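Revisão dos consumíveis de amostragem no laboratório de Mivdale

A partir de maio, o laboratório de Mivdale passa a aplicar a versão 2 do procedimento de recolha de amostras de água em redes prediais. A alteração abrange os pontos de consumo, os reservatórios intermédios e as torneiras de purga. Os boletins emitidos ao abrigo da versão anterior mantêm a validade.

A mudança principal está no volume. Cada ponto passa a ser amostrado com um frasco estéril de 500 ml, com tiossulfato de sódio já doseado, em substituição dos dois frascos menores usados até agora. O frasco não deve ser enxaguado antes do enchimento nem cheio até ao gargalo — a câmara de ar é necessária para a homogeneização na bancada. Frascos recebidos sem câmara de ar são registados como não conformes e a recolha tem de ser repetida.

No ano passado deram entrada 2.318 amostras, das quais 682 provenientes da zona de Rindia. Foi nesta zona que se concentraram as devoluções por temperatura de transporte fora do intervalo. As malas térmicas da rota de Rindia passam a levar registador de temperatura, com leitura descarregada na receção e anexada à ficha da amostra. Nas restantes rotas mantém-se a medição pontual à chegada.

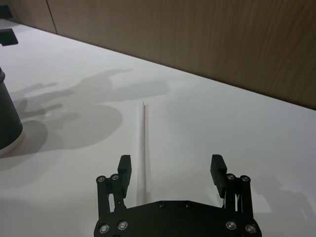

Vareta branca fina sobre tampo branco.

As fichas de recolha em papel deixam de ser aceites. O registo é feito no Skitix, no próprio local, e deve incluir a hora de abertura da torneira, a temperatura da água estabilizada e o cloro residual livre. O campo «observações» continua a ser facultativo, exceto quando houver filtro ou redutor de caudal que não possa ser desmontado. Na falta de rede, o formulário fica guardado no terminal e é enviado na ligação seguinte; a hora considerada é a da recolha.

Os frascos e as zaragatoas continuam a ser fornecidos pela Esteves, em embalagem individual. O número de lote tem de constar da ficha. Embalagens abertas, húmidas ou com a selagem danificada devem ser devolvidas ao armazém e não podem ser usadas em ensaios microbiológicos, mesmo dentro do prazo.

Para a pesquisa de Legionella mantém-se a recolha do primeiro jato, sem purga nem flamejamento, seguida de zaragatoa no interior do chuveiro ou do arejador. A zaragatoa segue no mesmo frasco da amostra de água, salvo pedido expresso do cliente para ensaio separado.

Os pedidos de material para a rota de Rindia devem ser feitos até às 16h00 da véspera da recolha. Os frascos do modelo antigo ainda em stock podem ser usados apenas em ensaios físico-químicos, até se esgotarem.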